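Planning a bench for a small two-arm robot

Most of the money questions come up before the arms do. A pair of small arms on a table is now within reach of a shared workshop or a serious hobby room, and the part people get wrong is everything that has to be bought to go with them. These tips come from setting up the tables at Huscombe, where we sort and put away small bottles of paint and dye.

Start with the job

Write down one job in one sentence. Ours was "take the bottles out of the bin and put them back." That sentence tells you how far the arms must reach, how wide the grippers must open and how heavy the heaviest thing is. Hannelore Frerichs, who keeps our purchase list, won't add a line to it until the sentence is written at the top.

Containers

Buy the bin before you settle on the arms, or at least borrow one the right size. A deep bin holds more, but a gripper has to come down over the rim and back up again, and that uses up reach. A frosted plastic bin lets you see that there is something on the bottom without telling you what it is. If a camera on the side has to help, go for clear plastic.
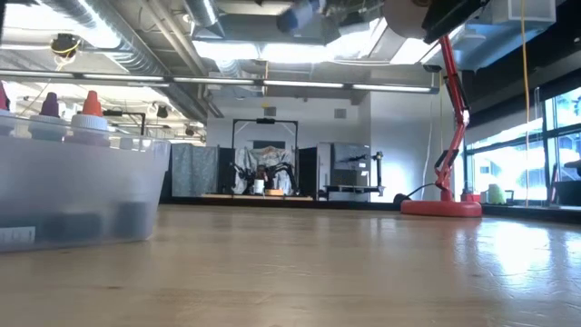

Table and lighting

Measure the table with the arms at full stretch, then add a hand's width on each side. A smooth light wood top is fine to work on, but next to windows it throws glare. Before paying for better cameras, try a blind and a matte mat. The mat cost us $35 and we should have bought it first.

A desk lamp with a jointed arm is cheap and easy to move. Check the size of the base, as a round one takes up more table than you expect, and the lamp must stay out of the way of both arms. Ours came to $32.

Parts that roll

Round cans and loose caps wander. Put a line in the budget for spares of anything small, and for a shallow tray or a raised lip along the front. Timo Rothe used strips of wood and double-sided tape for the lip, and they have held up since September.

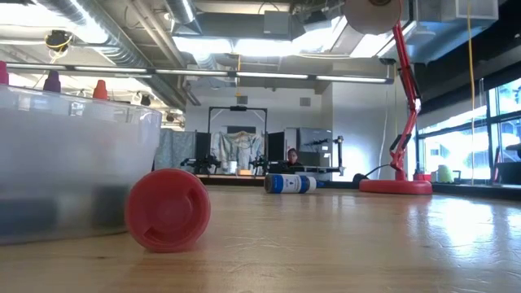

Red cap in front, blue and white can lying on its side behind it.

Frame, floor and cables

A frame costs more than clamping the arms straight to the table, but the cameras and arms keep their positions when someone leans on the wood. We paid $197 for ours, cut to length, from Kasprzak. Ask for the brackets to be quoted on the same sheet – they weren't on our first quote.
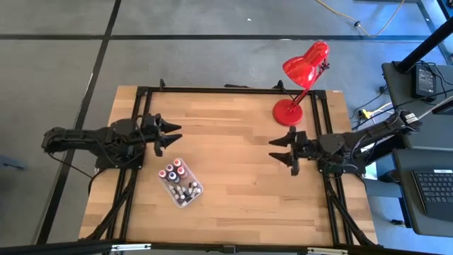

Leave room for a side desk as well. Power adapters, a keyboard and the extra cable all have to live somewhere, and the worktable is the wrong place. Allow enough cable for the longest reach plus a loop, and tie it to the frame at several points. Yutong Duan labels both ends of every cable before it goes in.

Test with what you really use

Sellers like to show blocks. Ask to try your own items, and bring the awkward ones: the smallest bottle, the slickest cap, anything with a long nozzle. Lay some down and stand others up, as they may need a different approach from the gripper. If the seller won't allow it, ask for a return period in writing.
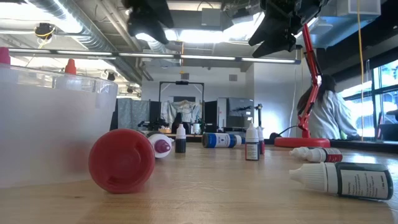 Dropper bottles on the table, some upright and some on their sides.

What to hold back

Keep $100 aside for the first month. Fingertip pads, tape, cable ties and a second power strip took most of ours. Put a person's hours in the plan too – someone has to set out the bottles and reset the table between runs.

Lead times vary a lot, so order the frame first and the lamp last. Mylene Bañez keeps the order dates on a card taped inside the cabinet door, next to the spare fuses.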